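에스토브 지침

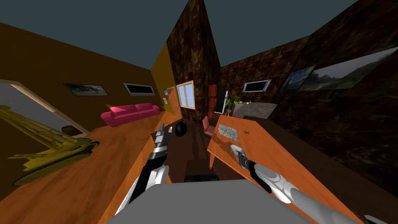 에스토브 지침(Estov指針, 영어: Estov Guidelines)은 양팔 로봇의 실내 조작 작업을 가상 환경에서 훈련하거나 평가할 때 장면을 구성하고 기록하는 방법을 정한 민간 규약이다. 정식 명칭은 '실내 조작 시뮬레이션의 장면 구성 및 기록에 관한 에스토브 지침'이며, 현장에서는 '에스토브' 또는 '장면 지침'으로 줄여 부른다. 법적 구속력은 없고, 채택한 기관이 스스로 준수 여부를 밝히는 방식으로 운영된다.

목차
개요
배경
적용 범위
용어
주요 내용
평가 절차
기록과 공개
준수 표시
개정
비판
같이 보기

개요

지침은 본문과 부속서로 이루어져 있다. 본문은 장면의 구성, 물체의 물리 속성, 로봇 모형의 표기, 평가 횟수, 실패의 기록을 다루고, 부속서에는 장면 기록표의 서식과 작성 요령이 실려 있다. 초안은 오녜카치 가르바(Onyekachi Garba)가 작성했고, 레트노 쿠(Retno Khoo)가 평가 절차와 부속서를 맡았다. 현재 관리 주체는 시뮬레이션 도구 개발사 둘렐(Dulell)과 위탁 시험 업체 윈(Wynne)이 함께 두고 있는 편집실이다.

배경

가상 환경을 이용한 조작 학습에서는 벽과 바닥의 색, 가구의 종류와 배치, 조명, 소품을 바꾸어 가며 많은 장면을 만들어 쓰는 일이 흔하다. 이를 영역 무작위화(domain randomization)라고 한다. 배경이 고정되어 있으면 정책이 물체의 형태 대신 특정 벽지나 탁자의 색에 의존하게 되는 경우가 있어 도입된 기법이다.

문제는 무작위화의 범위를 적는 방식이 기관마다 달랐다는 점이다. 어떤 보고서는 '다양한 실내 환경'이라고만 썼고, 어떤 보고서는 재질 파일의 목록을 통째로 붙였다. 같은 이름의 작업이라도 탁자의 높이나 물체의 초기 위치가 달라 성공률을 나란히 놓을 수 없었다. 키드포트(Kidport)에서 열린 실무자 회의에서 이 문제가 제기되었고, 회의에 참가한 업체들이 공통 기록표를 만들기로 합의한 것이 지침의 출발점이다.

초기 논의에서는 표준 장면을 고정된 묶음으로 배포하자는 안도 있었다. 그러나 배포된 장면에 맞추어 정책을 조정하는 일이 생길 수 있고 렌더링 도구마다 재질의 표현이 다르다는 의견이 많아, 장면 자체의 통일은 보류되고 구성 규칙과 기록 형식만 정해졌다.

적용 범위

지침은 주거 공간이나 사무 공간을 본뜬 가상 환경에서 탁자, 조리대, 선반 위의 물체를 다루는 작업에 적용된다. 고정형과 이동형 양팔 로봇이 모두 대상이며, 팔이 하나인 로봇에는 양팔 관련 조항을 빼고 준용할 수 있다.

실물 로봇의 안전 요건은 다루지 않는다. 가상 환경에서 얻은 정책을 실물에 옮길 때에는 해당 사업장과 국가의 안전 규정을 따로 따라야 한다는 문구가 본문 첫머리에 있다. 사람과의 물리적 접촉을 전제로 한 작업, 액체를 붓는 작업, 천이나 끈처럼 모양이 크게 변하는 물체를 다루는 작업도 적용 대상에서 빠져 있다.

용어

장면: 방의 구조, 가구, 조명, 소품, 작업 물체, 로봇의 초기 자세를 합친 하나의 설정을 말한다. 작업 도중의 상태 변화는 포함하지 않는다.

작업 물체: 로봇이 잡거나 옮기거나 조작해야 하는 물체. 도착점 구실을 하는 쟁반이나 받침도 여기에 들어간다.

방해 물체: 작업 영역 안에 있으나 과제와 관계가 없는 물체.

배경 요소: 로봇의 팔이 닿지 않는 곳에 있는 가구, 액자, 문, 창, 화분 따위. 충돌 계산에서 제외할 수 있으나 제외했다는 사실을 기록해야 한다.

씨앗값: 무작위 배치를 다시 만들어 내는 데 쓰는 정수. 도구의 판 번호와 함께 적지 않으면 무효로 본다.

주요 내용

장면 구성

방의 구조와 겉모양은 따로 관리한다. 벽의 위치를 바꾸는 것은 구조의 변경이고, 벽의 색이나 질감을 바꾸는 것은 겉모양의 변경이다. 두 가지를 동시에 바꾼 장면은 각각의 변경 항목을 모두 적는다.

색의 조합에는 제한이 없다. 실제 주택에서 보기 어려운 강한 색이나 돌 느낌의 질감을 벽에 입혀도 되며, 배경 요소의 양식이 서로 어울릴 필요도 없다. 다만 작업 물체와 놓인 면의 밝기 차이가 지나치게 작아 관측 영상에서 윤곽을 구별할 수 없는 장면은 평가용에서 제외하고, 제외한 수를 보고한다.

벽에 거는 그림이나 사진은 사용 조건이 확인된 것만 쓴다. 알려진 회화를 본뜬 질감 파일도 출처를 적어야 한다. 이 조항은 장면을 외부에 공개하는 단계에서 뒤늦게 자료를 빼는 일이 잦아 추가되었다.

물체의 배치

작업 물체는 원칙적으로 지지면 위에 안정된 상태로 놓여야 한다. 배치 직후 물리 계산을 돌려 물체가 가라앉거나 튀어 오르지 않는지 확인하고, 안정될 때까지 로봇에 명령을 보내지 않는다.

물체를 공중에 띄우는 것은 허용된다. 잡기 동작의 일부만 시험하거나 손과 물체의 상대 위치를 점검할 때 쓰는 방식이다. 이 경우 기록표의 지지 항목에 '부유'라고 적고, 중력을 끈 것인지 위치를 고정한 것인지 구분한다. 부유 상태의 물체로 얻은 성공률은 탁자 위 물체로 얻은 성공률과 합산할 수 없다.

물체의 이름은 형태를 기준으로 붙인다. 도구의 자료 목록에 용도를 나타내는 이름이 붙어 있더라도 작업에서 그 용도를 쓰지 않으면 '검은 구형 물체'와 같이 적는다. 목록의 원래 이름은 비고란에 남긴다. 언어 지시문을 입력으로 쓰는 작업에서는 지시문에 나오는 표현과 기록표의 표현을 둘 다 적도록 되어 있다.

로봇 모형

로봇 모형에는 팔의 관절 한계, 손가락의 최대 벌림 폭, 마찰 계수, 제어 주기를 적는다. 겉모양을 단순화한 모형을 쓸 수 있지만 충돌 모형까지 단순화했다면 별도로 표시한다. 몸체와 팔 사이의 자기 충돌 계산은 끌 수 없다.

양팔 로봇에서 한 팔만 움직이는 작업이라도 다른 팔의 자세를 기록한다. 쉬는 팔이 관측 영상에 들어오는지에 따라 결과가 달라질 수 있다고 보기 때문이다. 두 팔의 작업 영역이 겹치는 구간은 평면도에 따로 그린다.

관측

관측에 쓴 가상 카메라의 위치와 화각을 로봇 몸체 기준으로 적는다. 로봇의 머리 부분에서 내려다보는 시점에서는 팔과 몸체의 일부가 영상에 들어오는 것이 보통이며, 이를 가리거나 지우는 처리를 했다면 방법을 밝혀야 한다. 장면을 설명하려고 만든 그림과 정책에 실제로 입력된 영상이 다를 때에도 그 사실을 적는다.

평가 절차

훈련 장면과 평가 장면은 씨앗값과 겉모양 자료를 모두 분리한다. 평가에 쓰는 벽 질감이 훈련에 한 번이라도 쓰였다면 '공유 질감'으로 표시한다.

정식 평가는 2,000회의 시도로 구성된다. 시도마다 물체의 초기 위치를 새로 뽑고, 장면의 겉모양은 정해진 주기로 바꾼다. 한 번의 시도는 80초를 넘길 수 없으며, 제한 시간에 이르면 물체의 상태와 관계없이 실패로 처리한다. 성공 판정은 물체가 목표 영역 안에 놓이고 손가락이 물체에서 떨어진 뒤 2초 동안 움직임이 없을 때 내린다.

실패는 4개 유형으로 나눈다.

접근 실패: 손이 물체에 닿기 전에 멈추거나 다른 것과 충돌한 경우
파지 실패: 손가락이 닿았으나 들어 올리지 못한 경우
운반 실패: 옮기는 도중 떨어뜨린 경우
배치 실패: 목표 영역을 벗어났거나 놓은 뒤 넘어진 경우

제한 시간 초과는 마지막으로 진행 중이던 단계의 유형에 넣는다. 물리 계산의 오류로 물체가 튕겨 나간 시도는 무효로 하고 다시 시행하되, 무효 횟수를 감추지 않는다.

기록과 공개

기록표는 장면마다 한 장씩 작성한다. 필수 항목은 다음과 같다.

도구의 이름과 판 번호
씨앗값
방의 구조 번호와 겉모양 변경 항목
작업 물체의 이름, 크기, 질량, 지지 상태
방해 물체의 유무
로봇의 초기 자세
충돌 계산에서 제외한 요소
조명의 종류와 방향

보고서에 장면 그림을 실을 때에는 렌더링한 그림임을 밝히고, 실물 사진과 한 쪽에 섞어 배치하지 않는다. 대표 장면을 고르는 기준도 적어야 한다. 쿠가 쓴 작성 요령은 가장 보기 좋은 장면을 고르지 말고 씨앗값 순서대로 앞에서부터 실을 것을 권한다.

준수 표시

채택 기관은 보고서 말미에 '에스토브 준수' 또는 '에스토브 부분 준수'라고 쓸 수 있다. 부분 준수의 경우 따르지 않은 조항의 번호를 나열한다. 별도의 인증 기관은 없으며, 윈이 신청을 받아 기록표의 누락 여부를 검토해 준다. 이 검토는 서류만을 대상으로 하고 결과의 재현은 포함하지 않는다.

개정

개정 의견은 해마다 2월에 접수하고, 확정된 개정판은 4월 26일에 공개한다. 공개 전에 시작한 평가는 이전 판에 따라 마칠 수 있다. 부유 물체에 관한 조항과 그림의 출처에 관한 조항은 개정을 거쳐 들어간 것이며, 최초의 초안에는 없었다.

비판

시도 횟수가 많아 계산 자원이 적은 연구실에는 부담이 된다는 지적이 있다. 편집실은 횟수를 줄인 약식 평가를 부속서에 넣는 방안을 검토했으나, 약식 결과가 정식 결과처럼 인용될 우려가 있다는 이유로 채택하지 않았다.

겉모양의 변화를 지나치게 강조한다는 의견도 있다. 벽과 가구를 아무리 바꾸어도 마찰이나 질량의 분포가 좁으면 실물로 옮길 때 도움이 되지 않는다는 것이다. 가르바는 이에 대해 물리 속성의 범위는 작업마다 달라 일률적으로 정하기 어렵다고 답했으며, 현행 판은 범위를 기록하도록 할 뿐 최솟값을 두지 않는다.

물체의 이름을 형태로 적는 규정은 언어 지시를 다루는 연구자들 사이에서 논란이 있다. 사람은 대개 물체를 용도로 부르므로 기록표와 지시문이 어긋난다는 것이다. 두 표현을 함께 적도록 한 현재의 문구는 이 논의의 절충안이다.

같이 보기

영역 무작위화
양팔 조작
평행 그리퍼
시뮬레이션-실물 전이
충돌 검출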